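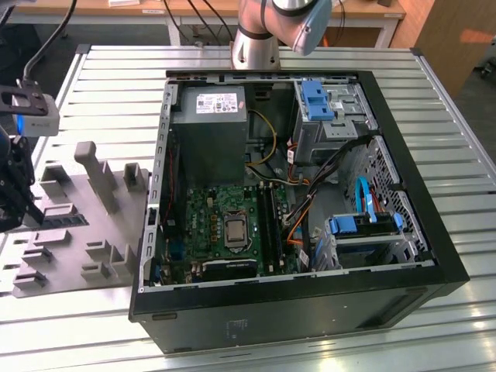 Back on the memory task this week. We're collecting demonstrations for the policy that is meant to take apart old office desktops, and the part everyone wants first is the RAM, so that is where most of the episodes go.

The way we do it is simple enough. One person drives the arm by hand control, the recorder saves the joint positions and the video, and at the end the driver marks the episode as keep, discard or look again. Then the machine gets reset and the next one starts. A keep has to be one clean attempt from start to finish. If the fingers slip and you go back for a second try, that goes under look again, and Ada Caputo decides on Friday which of those are useful. She keeps more of them than I would. Her argument is that a model that has only seen perfect pulls has no idea what to do after a bad one, and I've come around to that.

Resetting takes longer than the task. The module has to go back in the slot, the latches have to be closed, and any cable that got pushed out of the way has to be put somewhere believable. I used to put the cables back exactly as they had been, and Renzo Caruso pointed out that I was teaching the model one cable layout. Now I move them a little on every reset and more at the start of a block. A block is 16 episodes, then we change drivers.

We do seven blocks on a good day. I have only had two good days since April.
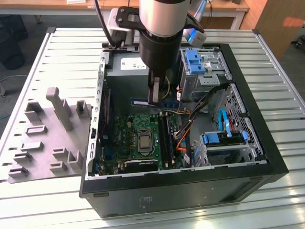 The approach is where drivers differ most. Fuseini Darko comes down slowly from straight above and stops just short before closing. I tend to come in at a slight angle and straighten up late, which works for me but looks messy in the joint plots. Teodora Leka trained the first Arnow model on a mix of both of us and it learned something in between that hit the edge of the slot. After that we wrote down a rule for the approach: straight down, short pause, close, lift. It's dull to drive that way – my wrist gets stiff by the third block – but the newer model is much steadier over the board.

The pause matters for another reason. When we cut the episodes into steps for labeling, the labelers need to see where one step ends and the next begins. With no pause, two people will put the boundary in two different places, and then you spend an afternoon arguing over fractions of a second.

A few things I've changed in my own notes:

Check the camera view before each block, not once in the morning. I lost eight episodes to a cable hanging across the wrist view and didn't see it until playback.

Write the start pose in the log if you change it.

Don't talk to the driver during an episode. They look up.

Don't fix a bad episode by trimming it. Discard it and do another.

Ilaria Bassi asked whether we should bring in more kinds of cases before going any further with this one. I think yes, but not yet. The Ferri group over in Kistaston went wide early and ended up with a little of everything and not enough of anything to train on. I'd like the memory pull to work on this type of tower first, with the cables moved and the case turned a bit each way, and then start swapping cases. Ilaria's worry is that we'll get used to this one and build habits into the data that we can't see anymore. That's fair, and I don't have a good answer to it.

Next up is the drive bay. I tried a couple of practice runs on the blue clips, without recording, and they're harder than the memory. I'll write about that when I have some episodes worth showing.

Print this post
E-mail this to a friend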